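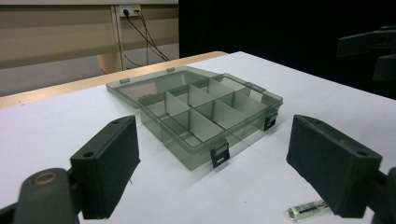 From: Violeta Leiva
To: shop-automation list
Subject: Re: Re: sorting the small stuff, are we there yet?

Halfdan Overgaard wrote on Wednesday:

> I have now read three articles this month saying the home robot is
> "around the corner," and I would like to know which corner. My wife
> has a list. Top of the list is the hardware drawer, which holds every
> screw, picture hook and dead fuse since we were married. I'd pay
> decent money for a machine that would tip the drawer out, sort it into
> one of those clear boxes with the little walls, snap the lid shut and
> put it on the shelf.
>
> Kári says his nephew saw one fold a shirt. Fine. Can it do the drawer?
> And if it can't do my drawer, why does everyone at work think it's
> going to do the kitting bench?
>
> Halfdan

Halfdan,

No, it can't do the drawer. I'm sorry for your wife. I have a drawer too.

I can say a bit about the kitting bench, though, as I've spent most of the fall standing next to one. For those who joined since the summer: I'm at Teltham, we pack repair kits for small pumps, and a kit is a divided plastic box with a lid and two snap latches. O-rings, springs, screws, a couple of clips, a tube of grease that won't lie flat. People have been packing them by hand since before I got there and they're fast. Subira Tanui can do one while telling you what is wrong with the parking arrangement, and neither the kit nor the story suffers.

So here's my scorecard, for one bench, with one two-finger gripper and padded fingertips, under decent lighting.

Getting the box onto the table and more or less where you want it: yes. It's a box. It has sides. Machines like sides.

Opening the latches: sometimes. A person opens a latch with a thumbnail and no thought at all. A gripper doesn't have a thumbnail. It has two blocks. We got it to hook the latch with the corner of one block and pull, and this worked well until it pulled the whole box along with the latch, like somebody trying to open a jar on ice. Now one edge of the box is pushed against a stop. My contribution to the field of robotics is a strip of wood screwed to a tray.

Opening the lid: better than I expected, once the latches are off. It flops over on its hinge and lies down. There was one week when it kept coming back up to about half and staying there, and that was because we'd bought a cheaper box.

Seeing the box: I didn't know this would be on the list. Ours are the smoky see-through kind. You and I look at one and see a box. The depth camera looks at one and sees a rumor. The floor of the thing is somewhere between where it is and where the table is, depending on the light, and the arm would reach confidently for a spot a little under the bench. The walls inside are the pale solid sort, thank heaven, so it finds those and works out the rest. If you're buying boxes for a robot, buy ugly opaque ones. Purchasing will tell you the clear ones are nicer for the customer, and purchasing will be right, and you'll lose a month.

Putting one part in one compartment: yes, if the part is a sensible shape and is handed over one at a time. Screws, good. Springs, good until two of them are hugging. O-rings, don't ask. A flat black rubber ring lying on a table is about the worst thing you can offer to two padded fingers, and we have four sizes of them.

Picking the one spring you want out of a heap of springs: this is the actual job, and this is where your drawer lives as well. It'll do it. It'll do it the way my grandfather parked. We ran a batch of 64 boxes before the Hisulport people came to visit, no help allowed, and seven came out with something missing or something extra. That may sound all right to you. The folks who get sent a pump kit with no spring in it have a different view, and they have our phone number.

Closing it all up again: the lid, yes. The latches, see above, only now you have to push down and in at the same time and hear the click. Subira hears the click. We put a little microphone on the arm to try the same thing, and it mostly heard the compressor.

On speed, one kit takes the arm more than 8 minutes from shut box to shut box. I haven't timed Subira because I value my life, but it isn't that.

Now, to be fair to the thing. It doesn't mind the ninth hour. It doesn't mind the grease. Þórey Stougaard has been running it overnight on the easy half only, the screws and the clips, and in the morning the boxes are there with those compartments filled and the lids open, and the day shift adds the fiddly parts and shuts them. That's really working. It's also not what anybody means by "the robot packs the kits," and it's not what was in the slides. What we've got is a slow colleague who comes in at night, does the boring bits and never closes anything.

I asked the Desevura rep whether the same setup could go in somebody's garage or kitchen, because I was thinking of you, Halfdan. He went a bit quiet and then talked about the shirt. I think it's the same shirt.

The trouble with your drawer is that my bench knows what a kit is. There's a list. Every part has a home and there are no parts that aren't on the list. Your drawer has the key to a bicycle lock you no longer own. Where does that go? I don't know where that goes. You don't either, that's why it's in the drawer. I'd want a machine that could come and ask me, and then I'd want it to stop asking me.

If anyone has made latches work reliably without a custom fingertip, please write, on list or off. We tried the Steinarsdóttir hook tips and they scratch the lids. Also interested in hearing from anybody who has got O-rings up off a flat surface without suction, as ours are dusted with talc and the cups won't hold.

Kári, tell your nephew to ask how many shirts.

Violeta

--
Violeta Leiva
Kitting and packing, Teltham
To leave this list, send a message with "unsubscribe" in the subject line. Please do not send it to the whole list.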